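Progress report, second period
Upkeep of the two-arm cell at Mackay
Prepared by Corina Nistor for Tereck
Mar 5, 2020

1. Summary

This report covers the work done on the cell since the January review. The grant pays for setup, routine care and repair of one two-arm machine, and for writing down what we do so the second site at Plilden can run the same cell without sending someone here for a month. The cell is running. Two of the three open faults from the last report are closed. The third, the cable wear on the left arm, is better but not closed. Spending is on plan apart from gloves.

2. Cell hours and stops

The machine logged 454 hours in the period. We had 51 stops that needed a person to walk over and do something. The most common cause was a glove that had shifted on the fingers, followed by a cable catching when an arm came back toward the body. There were a few stops from the camera driver, all of them before we moved to the newer version, and none after.

In the first period we did not separate short stops from long ones, so the two periods can't be compared directly. We keep them apart now.

3. Arm covers and grippers

The arm segments nearest the work are wrapped in film. It keeps crumbs and dust away from the covers and it is cheap to replace. Our first method was to tape it on the underside, where the tape let go after a few days. We now stretch it and tuck the ends under the edge of the housing. Creases are fine as long as no loose end can reach a joint.
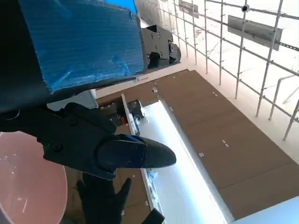

Gripper screws are checked at the start of every week. We had one fingertip work loose early in the period, and the machine dropped parts for most of a morning before anyone traced it. The procedure now says to grip the fingertip by hand with the power off and try to rock it before touching a driver. If it moves, all the screws on that side come out, get cleaned and go back with a small drop of thread locker. Tightening only the loose one did not hold.

The rail brackets behind the work area were also gone over. One clamp had been put on upside down at installation. It was turned around and the camera on that rail was recalibrated the same afternoon.

4. Gloved hands and table work

The hands wear fabric gloves for the pick and place checks. We run them on light objects over a cutting mat, mostly play food and bowls, and the printed grid gives us a quick way to put things back in the same spot between runs. A check is 10 picks per hand. If a hand misses more than one, we stop and look at the glove before we look at anything in software.

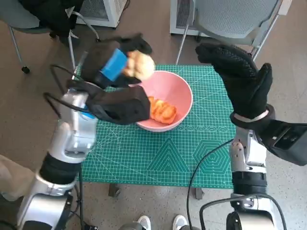

Glove life is shorter than we budgeted for. The fabric thins at the fingertips first, and once that happens soft items slip. We tried two other types. One was too thick and the fingers would not close fully. The other fit well but the supplier, Dondunance, could not promise delivery inside six weeks. We are staying with the current type and have ordered a larger stock.

Cable routing on the left arm was redone twice. The first new route gave too little slack at the upper joint and pulled when the arm reached across the table. The second leaves a longer loop, tied in at two points, and has been in place since the middle of the period. There is still some rubbing on the outer jacket of one cable. It has been sleeved and we look at it daily. I would not call this fixed until it has gone a full period without new marks.

5. Written procedures

The daily start, the weekly check and the glove change are written and have been used by two people who did not write them. Both got stuck at the same step of the glove change - seating the wrist band - so that page was redone with shorter steps. The recalibration procedure is in draft. The arm removal procedure has not been started. We need to take an arm off to write it properly and did not want to do that while the cable fault was open.

6. Spending

Parts and supplies are over by $500, all of it gloves. This was covered from the travel line, where one trip to Plilden was replaced by a call. No change to the total is requested.

7. Next period

Close the cable fault or replace the cable set. Finish the recalibration procedure and have someone at Plilden try it cold. Remove and refit the right arm, and write that up. We would also like Tereck to confirm whether the spare gripper should stay at Mackay or ship with the second cell, as the packing list has to be settled before the crate is ordered.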